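**Microfiber** is a synthetic fiber finer than one denier, a denier being the mass in grams of 9,000 meters of a single filament. Most microfiber is made from polyester, from polyamide (nylon), or from a blend of the two. It is used in apparel, upholstery, filtration media, cleaning cloths and towels. This article deals mainly with woven and knitted microfiber in household textiles.

## Definition and terms

The one-denier limit is a trade convention. Fibers below 0.3 denier are sometimes classed separately as ultra-microfibers, but labels on retail goods seldom make the distinction. The word also appears in environmental literature with a different meaning, where it refers to any short fiber fragment shed from a textile, whether natural or synthetic. The two senses overlap and are often confused. A fragment shed from a coarse acrylic sweater is a microfiber in the second sense only.

## Manufacture

Three production routes are common.

**Direct spinning.** Molten polymer is pushed through a spinneret with very small holes, then cooled and drawn. The process is simple but has a practical lower limit on fineness, and filaments break easily at high draw ratios.

**Splitting.** Two polymers are extruded together as one filament with a segmented cross section, often compared to the slices of a pie. After weaving or knitting, the filament is separated into its segments by heat, mechanical action or a caustic bath. The resulting segments are wedge-shaped. Cleaning cloths are usually made this way.

**Islands-in-the-sea.** Many thin strands of one polymer are embedded in a matrix of a second. The matrix is dissolved after the fabric is formed. The method gives the finest filaments and is used for synthetic suede.

Split yarn and unsplit yarn may carry the same fiber content label. Unsplit yarn feels smoother, drapes well and absorbs little. A cloth made of it will push a spill across a counter and leave a film behind.

## Construction

Towels and cloths are commonly warp-knitted with a looped pile on one or both faces. Shearing the loops gives a velvety surface. Sheared pile shifts direction when it is touched or folded, and the same color reads lighter or darker according to the lie of the pile. The effect, called shading, is not a defect in dyeing. It is strongest in dark and reddish shades and disappears when the surface is brushed one way.

Weight is stated in grams per square meter. Edges may be overlocked, bound with tape, hemmed or cut ultrasonically. Stitched hems are the most durable in laundering, but thread and pile fabric can shrink at different rates, and the edge then curls. Where polyester thread is used on a dyed towel, the thread often takes the color less deeply than the pile and the hem appears paler.
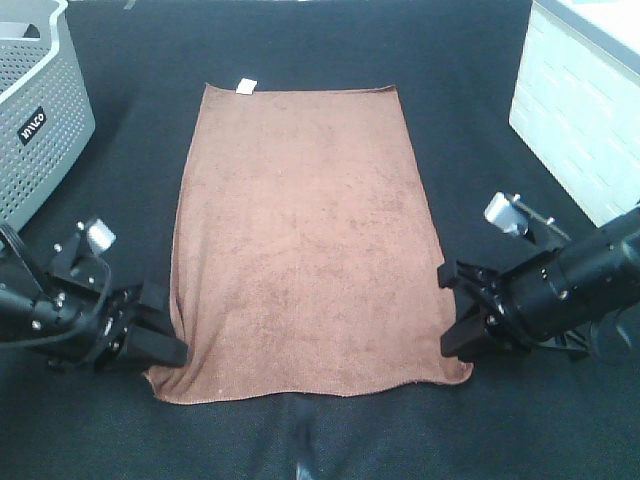
Coste objects in a note to the Travcombe textile glossary that curling should not be blamed on the thread alone, and that a hem sewn under too much tension will ripple before the towel has ever been washed. The glossary now lists both causes. It recommends measuring hem length against body length on an unlaundered piece, then repeating the measurement after the first wash.

## Absorbency

Polyester takes up very little water within the fiber itself. Microfiber towels hold water mainly in the spaces between filaments, by capillary action. The amount held depends on pile height, yarn density and the degree of splitting. Polyamide segments are more readily wetted than polyester ones, and blends with a higher polyamide share tend to pick up water faster.

Because the water is held between fibers, much of it can be removed by wringing, and drying times are shorter than for cotton terry of equal weight. Absorbency falls when the spaces are filled or coated. Fabric softener is the usual cause in household use.

## Care

Manufacturers print care instructions on a sewn-in label, generally placed in the hem or side seam. Typical directions are:

- machine wash warm, separately from cotton
- no bleach
- no fabric softener or dryer sheets
- tumble dry low
- do not iron

Cotton lint lodges in split pile and is difficult to remove. High dryer heat can soften the filament tips, after which the pile feels harsh and may scratch lacquered surfaces. The damage is permanent. Dark colors may bleed in the first washes, particularly where disperse dye was not fully cleared from the surface at the mill.

The Brarex laundering protocol, used by several hotel suppliers, tests pile fabrics over 100 wash cycles. Samples are weighed and checked for absorbency at the start, at cycle 36 and at the end. Two faces of the same towel are graded separately where the pile differs. The protocol does not cover stain removal.

## Shedding

All textiles lose fiber in use and in washing. In microfiber goods, loss is affected by yarn twist, edge finish, mechanical action and the age of the item. Cut edges shed more than bound or hemmed ones. Losses are generally highest in the first few washes.

Filters fitted to washing machines capture part of the released material. Captured lint should be put in household trash and not rinsed down a drain. Test results from different laboratories are hard to compare, as load size, water volume and filter mesh vary. The Noststead method fixes the load at 2 kilograms and the rinse temperature at 22 °C, but does not specify drum speed.

## Disposal

Single-polymer polyester fabric can in principle be remelted. Polyester-polyamide blends are difficult to separate once split, and most are downgraded to wiping rags, insulation or filler. Dyed pile fabric has little resale value as feedstock.

## See also

- Denier
- Pile weave
- Terry cloth
- Synthetic suede

*Last revised 1/12/21*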